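Timing the Plemville lights

I have now spent 15 nights on the ridge road above Plemville, and I want to set down the method before I set down any more results. Most of the mail I get asks what the lights are. I don't know what they are. What I can say is when they show up, on what bearing, and how far above the ridge line, and I can say that with known error for only part of the record.

Background for new readers. People in Plemville have reported lights over the Giltach water tower for a long time. The usual account is an orange or white light, low in the northwest, that hangs still for a few minutes and then drops or goes out. Some accounts add a second light. A few add structure (a dark body between the lights, a rim), but I have never seen that and can't measure it, so it is left out of my tables.

The first job was the clock. My early logs used a wristwatch set from the car radio, and those times are worthless for matching against flight records. Since June I have used a small GPS receiver that puts out a pulse once per second, and the video recorder stamps each frame from it. I checked the stamp by filming an LED driven by the same pulse. The offset was steady at one frame, and I subtract it.

The second job was direction. A compass is no good on the ridge road. There is a steel guardrail along the whole pull-off, and I could move the needle several degrees by taking three steps. I switched to stars. Before each session I shoot a short sequence of the northwest sky and fit it against a catalog. That gives me the pointing of the camera and the scale of the lens in one step. On cloudy nights I fall back on the water tower and the Zumcombe mast, both of which have surveyed positions on the county map. The cloudy fits are worse, and I mark them with a C in the log.

Lens distortion is the third item. A light near the corner of a wide lens can be off by more than its own apparent motion, which makes a parked light seem to drift if the tripod settles. I model the distortion with two radial terms and nothing else. I tried adding more terms and the fit got better on the stars used for fitting and worse on the ones I held back.

The reduction script reads the log, applies the clock offset, solves for pointing, and writes out azimuth and elevation for each frame where the light is above threshold. The threshold is set by hand. I don't like that, but automatic thresholds kept picking up headlights on the Seyoum grade. If you want to repeat my numbers, use the threshold column in the log and don't choose your own.
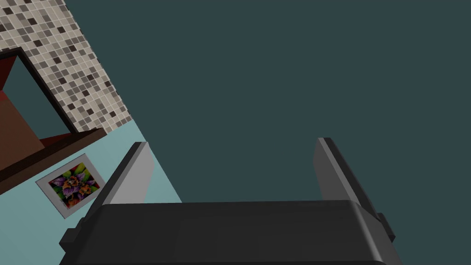
Asnakech Tilahun
Site owner and night-log keeper

So, the results to date. The longest continuous track is 819 frames, from a clear night with a good star fit. Over that track the light held its azimuth to within the fit error, and its elevation went down slowly and evenly. There was no jump, no hover followed by a dart, and no change in color that I could separate from the camera's white balance hunting. I have since locked the white balance. I should have done that on the first night.

A slow, even drop on a fixed bearing is what you would expect from an aircraft flying away along the line of sight. It is also what you would expect from a bright planet setting, if you ignore the sideways part of its path, and with a short track and a poor fit you could easily ignore it. I ruled out Venus and Jupiter for this track by computing their positions. I have not ruled out an aircraft. The receiver I was using to log transponders had a gap that covers the first part of the track, and I won't pretend that a gap in my data is evidence of anything.

Emmanuel Mutiso wrote in to suggest a second station. He lives on the far side of the Giltach valley and has a view over the same tower from a different angle. With two stations and good clocks, you get distance by simple triangulation, and distance settles most of these questions. A light two miles out and a light forty miles out can look the same from one road. They can't look the same from two.

We have run the pair 2 times. The first night his recorder filled up before anything was seen. On the second we both caught a white light for under a minute, and the two bearing lines crossed well beyond the tower, in the direction of the regional airport. The crossing angle was shallow, so the distance error is large — large enough that I am not going to print a figure. The near end of the error range is still past the tower. Whatever that one was, it was not over Plemville.

I know this is a letdown to some of you. I have been told more than once that I am explaining things away, and I have been told by others that I am wasting gas on airplanes. Both groups are welcome to the raw files. The older witness accounts describe behavior I haven't recorded, and one identified light on one night does not tell you what people saw from the Seyoum grade years ago.

Changes to the setup since the last post:

Recorder power is now a separate battery. Running it from the car put a hum in the audio track and dropped the stamp whenever I started the engine.

The lens heater is fixed. Dew was spreading point lights into disks with a dark middle. If you have video of a glowing ring, check your front element before you mail it to me.

The log has a new column for wind. Tripod shake has a fairly clear signature, with all the stars moving together, and I want to be able to sort on it.

Transponder logging now runs on its own machine and writes a heartbeat line every minute, so any gap will show.

Still open: a better baseline. Emmanuel's yard and my pull-off are too close together for anything past the tower. There is a gravel lot near Zumcombe that would nearly double the separation, but the view is blocked low down by trees, and low down is where the lights are reported. I plan to go up with a level and measure the tree line before asking anyone for permission to park there overnight.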